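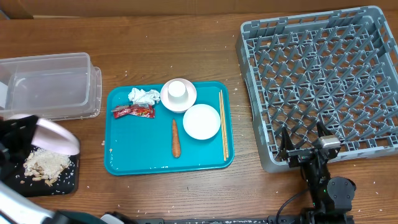 Jadoon Ridge 34

The Jadoon Ridge 34 is an annual trail race held on the last Saturday of August on the hills north of the town of Weltent. The course is a single loop of 34 miles, starting and finishing at the Weltent fairground. It is run mostly on forest road and footpath, with short stretches of pavement near the start and at the village of Zedton. The event is open to runners aged 18 and over, and entry is limited by ballot.

History

The race grew out of a training route used by members of the Weltent Harriers, a local running club. Khurram Rana, a surveyor and club member, mapped the route while working on the footpaths of Jadoon Ridge and suggested that it be run as a race. The first edition had 11 starters, all from the club, and was timed with a kitchen clock set on a wall by the fairground gate. Rana finished second.

The race was opened to outside entrants the following year. In its early editions it was run in the opposite direction from the present one, going up the east side of the ridge first. The direction was reversed after several runners took a wrong turn on the descent to Raltard Water and came out on the county road. It has been run clockwise ever since.

A ballot for places was introduced when demand passed the number that the footpath permit allows. The permit limits the field to 117 runners, of whom 100 are drawn by ballot. The remaining places go to club members and to the winners of the previous year's race. Places given up before the end of June are offered to a waiting list, in the order in which names were drawn.

The race was canceled once, when high winds brought down trees across the upper part of the course. Entries were carried over to the next year.

Course

From the fairground the route follows the river path for three miles before turning uphill through Cutler's Wood. The climb to the ridge is steady and can be run for most of its length, except for a steep section of stone steps near the top. The ridge itself is open ground with little shelter. Runners stay on it for nine miles, passing two cairns and an old radio mast.

The descent to Raltard Water is generally thought to be the hardest part of the race. The path is narrow, with loose rock and exposed roots, and passing is difficult. At the bottom the route goes along the north shore of the reservoir, crosses the dam and enters Zedton by the back lane.

The last section returns to Weltent by farm tracks and the former railroad bed. It is nearly flat. Many runners lose more time here than on the climbs, partly because of the heat and partly because there is no shade on the railroad bed.

There are four aid stations: at the top of Cutler's Wood, at the radio mast, at the dam and at Zedton village hall. Water is provided at all of them. Food is provided only at the dam and at Zedton. Runners may leave one drop bag, which is taken to the dam.

Rules

Runners must carry a waterproof jacket, a whistle, a map of the course, a cup and a charged phone. Equipment is checked at registration, and a second check may be made at the finish. Poles are allowed except on the stone steps. Pacers are not allowed, and outside help may be given only at Zedton.

There is a time limit of 11 hours. Runners who have not left the dam within six and a half hours of the start are withdrawn and driven back to the fairground. A runner who drops out must report to an aid station and hand in the race number there. Leaving the course without reporting leads to a two-year ban.

Records and awards

The men's course record is held by Shoaib Rind, who won the race three times in a row. His record was set in his second win, on a cool day with cloud on the ridge. The earlier counterclockwise times are listed separately and do not count toward the record, as the old route was slightly shorter.

The first man and first woman each receive a slate plaque cut from local stone. Age group winners receive a voucher from the Weltent running store. Every finisher is given a cloth patch, the color of which changes each year. There is no prize money. Runners who complete the race ten times are given a permanent number, which is not issued to anyone else.

A team prize is awarded on the combined times of the first three finishers from one club. It was not contested in the first four editions.

Related events

A shorter race, the Zedton Half Loop, takes place on the same day. It starts at the dam at noon and follows the final part of the main course to the fairground. It has no ballot, and runners may enter on the day until the places are filled. A children's mile is held on the fairground track in the afternoon.

The club also leads a guided run over the ridge section in early summer, for entrants who have not seen the course before. It is run at an easy pace and is not timed.

Related articles
Raltard Water
Weltent Harriers
Zedton Half Loop
Trail running
Cutoff times in distance races

This site uses cookies to remember your reading settings. Accept | Manage settings

Last edited Wednesday, May 28, 2025 | Contact the editors | Copyright and reuse | Back to top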